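# Der Spalt

Also, ich muss mit der Schublade anfangen, sonst versteht man den Rest nicht.

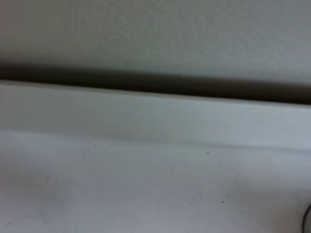 Sie ging nämlich nie ganz zu. Man konnte drücken, mit der Hüfte, mit dem Knie, einmal habe ich mich sogar mit dem Rücken dagegengestemmt und dabei telefoniert, und immer blieb oben dieser dunkle Streifen, links schmaler als rechts. Mich hat das in den ersten Wochen wahnsinnig gemacht. Ich lag im Bett und dachte an den Streifen!

Die Wohnung hatte ich von Gumaro Carrillo übernommen, samt Küche, für 700 Euro Ablöse. Er wollte erst 729, wegen der Zahl auf irgendeiner alten Rechnung, die er mir im Treppenhaus unter die Nase hielt, und dann hat er die 29 mit einer Handbewegung weggewischt, als wäre da eine Fliege. »Die Schublade«, sagte er noch, schon halb die Treppe runter, »die ist ein bisschen eigen.« Dann war er weg, nach Lismont, zu seiner Schwester, und die Nummer, die er mir gegeben hatte, war eine Ziffer zu kurz.

Im Januar habe ich Nhàn von unten geholt. Nhàn Kim repariert alles, Fahrräder, Radios, einmal die Brille vom Postboten, und sie kam in Hausschuhen und mit einer Taschenlampe zwischen den Zähnen. Sie leuchtete hinein und schwieg sehr lange.

»Da ist was dahinter«, sagte sie, aber es klang mit der Lampe im Mund wie etwas ganz anderes, und ich musste dreimal nachfragen.

Wir haben die Schublade dann ausgeräumt. Gummibänder, Kerzenstummel, ein Quirl ohne Stiel, Batterien, von denen man nie weiß. Alles auf den Fußboden. Nhàn hat an der Schiene herumgefummelt und geflucht, ich habe gezogen, und plötzlich saß ich auf dem Hintern mit der Schublade auf dem Schoß, und Nhàn lachte so, dass sie sich am Herd festhalten musste.

Hinten in der Ecke klemmte ein Päckchen Briefe, mit Küchengarn verschnürt. Ganz flach gedrückt war es, rechts ein wenig dicker als links – da hatten wir unseren schiefen Streifen. Zatora stand als Absender auf dem obersten, kein Nachname, keine Straße, und darunter in winziger Schrift: Hotel Urio, Zimmer 72.

Ich habe sie nicht gelesen. Gut, den ersten Satz vom ersten, der war von außen zu sehen, der Umschlag war ja offen. »Lieber Gumaro, hier regnet es, und du hast natürlich die Jacke mit.« Mehr nicht. Nhàn wollte weiterlesen, ich habe ihr das Päckchen weggenommen, und sie war bis zum Tee beleidigt.

Danach ging die Schublade zu. Ein Stups mit dem kleinen Finger, und sie lief hinein und lag glatt an. Wir haben das bestimmt eine Viertelstunde lang gemacht, auf und zu, auf und zu, wie zwei Kinder an einer Aufzugtür.

Am 19. März stand er dann unten vor der Haustür, mit nasser Jacke, und fragte, ob er kurz hochkommen dürfe. Er habe etwas in der Küche vergessen. Ich sagte, er solle sich erst mal setzen, und machte Kaffee, und er setzte sich, aber so, dass er zur Schublade schauen konnte. Ich sah, wie er den Streifen suchte.

»Haben Sie die repariert?«, fragte er.

Das Päckchen lag oben auf dem Brotkasten, noch mit demselben Knoten. Ich habe es neben seine Tasse gelegt und bin Milch holen gegangen, hinunter zu Nhàn, obwohl ich welche hatte.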